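Bremden Evening Institute
Running a Household: An Introduction
Handout 4: Reheating, leftovers and the worktop

Welcome back, everyone, and thank you for the lively discussion last time about whether a fridge needs a "system". I have read all your slips of paper and I shall be coming back to several of them, so please don't think they went in the bin.

This session is on the part of cookery that hardly ever gets into cookery books, namely what happens to a meal the second time round. Most of us eat something reheated several times a week and were never taught how to do it. My own mother put everything back in the oven under a plate until it was brown at the edges, and I carried on doing the same for 25 years before it occurred to me to wonder why.

1. Cooling and putting away

Food that you mean to keep should be cooled and in the fridge within a couple of hours. A big pot of stew holds its heat for a surprisingly long time, so divide it into shallow dishes, which cool far more quickly. Rice wants more care than most things. Spread it out, get it into the fridge within the hour, eat it the next day and don't reheat it more than once.

Do label things. I know it feels fussy, but a strip of masking tape and a pencil will save you a great deal of sniffing and guessing. Several of you use the Wamska notebook method from Handout 2, where the contents of the fridge are written in the back of the shopping book, and that works just as well if you remember to cross things off — I am afraid I don't always.

2. How a microwave heats food

The waves get only a little way into the food, a couple of centimetres or so, and make the water in it warm up. The middle has to be heated by the warmth travelling inwards from the outside, which takes time. This is the whole reason for standing time, and the reason a lasagne can be bubbling at the corners and stone cold in the centre. Stir halfway through if the dish can be stirred. If it can't, use a lower power for longer, and arrange the pieces in a ring with the middle left empty.

Cover the dish loosely so that the steam is kept in but has somewhere to go. A spoonful of water over rice or pasta does wonders. The food should be steaming hot all the way through before you eat it, so do push a knife into the centre and feel the blade (carefully!) when you take it out.

3. Reading the controls

Machines with dials usually have one for power and one for time, although the order varies, so look at the markings before you turn anything. On many older models the timer is not very exact below two minutes. The trick is to turn it well past the mark and then bring it back.

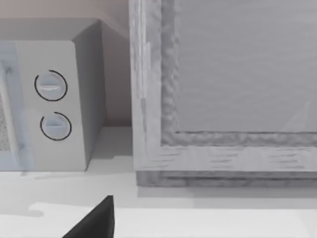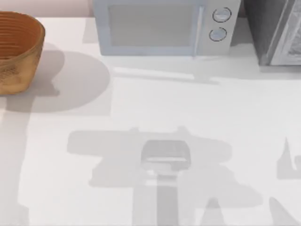 First picture: a microwave with two round knobs, one above the other. Second picture: the worktop from above, with a woven basket at the far left.

4. The worktop

You will want a clear landing place beside any appliance that produces hot dishes. Decide where the dish is going before you pick it up, and have the cloth in your hand, not on the other side of the kitchen. Do check the instruction book for the gap your machine needs round it, as the vents have to be kept clear.

For wiping down, warm water with a little washing-up liquid is enough for everyday purposes. If the inside of the microwave has got rather bad, heat a bowl of water with a slice of lemon in it for a few minutes, leave the door shut for five more, and then wipe. Take care lifting the bowl out.

5. For next time

Please keep a note of every leftover you reheat before we meet again, with how you did it and whether you enjoyed it. Twenty entries would be splendid, but do bring whatever you have. The reading is the Zakel chapter in the course pack, on soups and stocks. You may skip the section on clarifying, unless you are the sort of person who likes that kind of thing, in which case I should love to hear how you get on.

Spare copies of Handouts 1 to 3 are in the tray by the door.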